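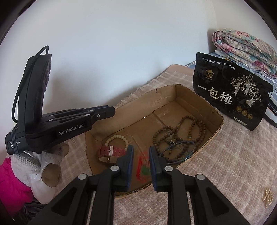
Grorkbridge Repeater Group
Trouble log: packet node on the hill, drops every connection after a short while
Status: Closed
Opened by: Bram Groen
Worked by: Eun-seong Ham, with Bram on the far end

Entry 1, Bram
Hi all! First off, the new node is a joy. I got in from my kitchen with a handheld and a mag mount stuck on a baking tray, and I could read the bulletin list on the first try. Great work by everybody who hauled gear up there.

Now the trouble. I connect, I list bulletins, I start reading one, and partway through the node goes quiet. My side retries until it gives up. Short messages come through fine. Long ones never finish. I am at Vustitz, so it's a clear shot to the hill, and the signal meter sits nearly full the whole time.

Entry 2, Eun-seong
Thanks Bram, I love a good fault! Can you tell me what your packet length and retry settings are, and whether you're going in direct or through the Prarkitz digipeater? Also which modem you're using.

Entry 3, Bram
Direct. Software modem on the old laptop, sound card interface in between. Packet length 128, retries 10. I tried it through Prarkitz too, just for fun, and it quits even sooner that way.

Entry 4, Eun-seong
OK, that's handy. I pulled the node's log for October so far. It has sent 3,724 data frames, and 1,616 of those were repeats. That is a lot of repeats for a channel with so few of us on it! Your station isn't the only one, either. Anyone reading a long bulletin shows the same pattern: a few clean frames, then a string of repeats, then a disconnect.

Things I checked from home through the remote login:
Node software is the version we meant to install.
Supply voltage is steady on receive and on transmit.
Beacon goes out on schedule and decodes here every time.
Transmit delay (TXDELAY) is set to 40, so 400 milliseconds, which should be plenty for that radio.

I'd like to look at the audio next. If the level is too high, a short beacon can squeak through and a long frame gets chewed up.

Entry 5, Bram
I recorded a session off the air and had a look at the waveform. It doesn't look clipped to me. What I do hear is that when the node sends several frames in one go, the last one gets chopped. The tone just stops. I played it back over and over and it's the same spot every time, right near the end of the transmission!

Entry 6, Eun-seong
Bram, that is a wonderful clue. A chopped ending means the radio is unkeying before the audio is finished. Two suspects: TXTAIL is too short, or the radio's own time-out timer is kicking in.

I looked at TXTAIL and it was 2, so 20 milliseconds. We're using a sound card up there, and the sound buffer adds its own lag, so 20 may be too tight. I raised it to 10 (100 milliseconds). Please try a long bulletin when you get a minute.

Entry 7, Bram
Better! I got through the net minutes from start to finish, first time ever. Then I tried the antenna article, the really long one, and it died near the middle. So we've fixed something, but there's more.

Entry 8, Eun-seong
Drove up to the hill after lunch. Beautiful up there, by the way, and the gate latch has been oiled at last.

The second part was the time-out timer. The radio came out of the old Myung voice link, and whoever programmed it had set a very short limit. When the node bundled up a full window of frames at 1200 baud, it ran right into it. I set the timer to a full minute and cut MAXFRAME from 7 to 4 so that it doesn't hog the channel. Saved both to the config and restarted to make sure they stuck. They did.

Entry 9, Bram
The antenna article came down whole, all of it, with a single retry. Then I did it again through Prarkitz and that worked too! I'm grinning like a kid here. I've sent a reply to the author over packet, which felt only proper.

Entry 10, Eun-seong
Fantastic. Settings for the notebook: TXDELAY 40, TXTAIL 10, MAXFRAME 4, radio time-out 60 seconds. If you run a sound card modem at home and your own long messages fail on the way in, try your TXTAIL first. Closing this one. Bram, please open a new ticket for the clock on the bulletin list, it's still an hour off.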